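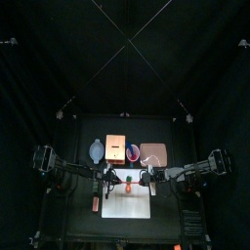 Laying out a pretend food cutting set

The layout described below is the one used for the food sets at the Morkdale toy library. It suits a low table or a clear stretch of worktop. Of the 2,112 loans entered in the Morkdale register, 679 were food sets, and the sheet packed with them was revised in September by Kerstin Ehlers.

What you need

A white board for the cutting area
A toy knife, plastic, with no metal edge
Small pieces of toy food
A cup for utensils
A flat tray for finished pieces
A small box and a container for the pieces not in use

Preparing the table

1. Wipe the table and let it dry. A plain, dark surface makes a pale board easier to find.

2. Put the board down first, in the near half of the table, with one short side facing the person who will be cutting. Press each corner in turn. If it rocks, fit a thin rubber mat under it.

3. Set the containers in a row along the back. Leave a hand's width between the row and the board so that sleeves don't catch on the cup.

4. Stand utensils in the cup with the handles up. The knife is left out of the cup and goes down last.

5. Place two pieces of food on the board, no more. The rest stay in the container until they are asked for.

Setting the knife

Check the knife before each use. Run a thumbnail along the moulding seam and trim any burr with fine abrasive paper. Plastic that has gone white at the neck, where blade meets handle, has been overstressed and the knife should be replaced. The Jalteck and Londadero sets both include a spare.

Hold the knife level over the board, blade down, with the handle to the side of the stronger hand. Younger children may take the handle in one hand and the top of the blade in the other.
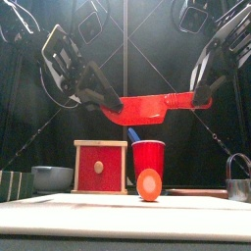 Lower it until the edge rests on the food, then push straight down. Sawing scuffs the board and tends to send small pieces off the side. For pieces joined with hook-and-loop pads, start the edge in the join. One-piece food does not separate, and the stroke ends when the blade touches it.

Clearing away

Move cut pieces to the tray before bringing out new ones. Wash the knife and board in warm soapy water and dry them flat. Boxes with wood or felt parts are wiped with a barely damp cloth and must not be soaked.

Missing pieces should be written on the loan sheet and reported to Dezső Kerekes at the returns desk. Spare hook-and-loop pads are kept in the drawer marked Simon.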